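The Long Road of a Donated Book
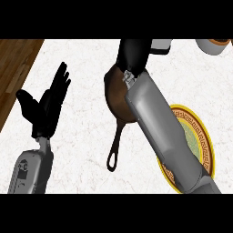
Give us the books people want to read, one reader at a shelter wrote on the card that came back in an empty box, and send fewer of the ones they want to get rid of.

The card went up on the wall at Polholm, a small charity that sends used books to shelters, clinics and reception centers in the languages spoken there. It has stayed up through one change of office and two changes of paint. Most of what the charity has learned in the years since comes back to that complaint.

Book donation looks simple from the outside. A family clears a shelf, fills a box and drops it off. Somewhere else a person with long empty afternoons would be glad of a novel. The work is in the space between the two, and it is mostly sorting, storage and freight.

Polholm took in 4,000 books last year. Of those, 751 were in a language that any of its partner sites had asked for. The rest were in English, or were in the right language but out of date, water-stained or missing pages. A tax guide from years ago is no use to anyone, whatever language it is printed in. The same goes for the second volume of a three-volume encyclopedia.

The English books aren't wasted. Many go to Ramex, a secondhand dealer that buys them by the pallet, and the money pays for new titles in Dari, Tigrinya, Arabic and Ukrainian. The prices are low. A pallet of mixed paperbacks brings in enough for a short shelf of new children's books, and sometimes less when shipping costs rise. Still, a sale like this turns a book with no reader into one that has been asked for.

Buying new has its own trouble. Some languages have a large publishing industry behind them and a catalog to order from. Others have a handful of presses that print short runs and sell out. A request for a Tigrinya picture book can take months to fill, and by then the child who wanted it may have moved to another city. The charity now keeps a small reserve in each of the harder languages for this reason, two boxes to a language, stacked on the lowest shelf by the loading door.

Requests arrive on a one-page form. It asks for the languages spoken at the site, the ages of the readers and what was borrowed most from the last delivery. Sites rarely fill in the last line. When they do, the answers are steady from year to year: dictionaries, exam preparation, cookbooks, love stories, and anything about driving. The driving manuals go faster than the poetry, though the poetry goes too. A clinic that was sent a single book of Persian verse reported that it had been copied out by hand before it was returned.

Religious books are a harder matter. Polholm sends them when a site asks and doesn't add them otherwise. Political books are handled the same way. The rule was written after a box caused an argument at a reception center, and the staff there asked that every title be listed ahead of time. Lists now go out with every box. Typing them takes up most of Monday.

Then there is the question of where the books go once they arrive. A library with a desk and a borrowing record is the ideal, and few sites have one. More often it is a rolling cart in a hallway, or a cupboard that someone has to unlock. At Andrade, a family shelter with 18 rooms, the books used to sit in the office and were hardly touched. The staff moved them to a bench beside the washing machines, where people were waiting anyway, and the shelf was half bare by the end of May.

Losses are expected. Books leave with the people who are reading them, and the charity counts this as use. A person moved on short notice will pack what fits – a phone charger, a folder of papers, a novel with forty pages left. Sites that tried to charge deposits or hold on to identity cards found that borrowing stopped. Polholm asks its partners not to do either.

Freight is the largest single cost. Books are heavy for what they are worth, and a full box needs a strong back or a hand truck. For several years the charity has shared space on trucks run by Clandevico, a food distributor whose routes pass most of the partner sites. The arrangement saves money but leaves the timing to the grocery schedule. Before holidays there is no room for books at all, and the boxes wait.

Some supporters have suggested giving up paper and sending tablets loaded with e-books. The charity tried it at one site. The tablets were popular, mainly for video calls, and the chargers went missing first. Reading on phones is common already, and a printed sheet of links to free online libraries now goes into each box, tucked under the list of titles. Requests for paper have not fallen.

People who want to help are asked to check the list of needed languages before they pack, to keep boxes small enough for one person to lift, and to leave out anything they would not lend to a friend. Cash is welcome. So are dictionaries, in any direction, as long as they start at A and go all the way through.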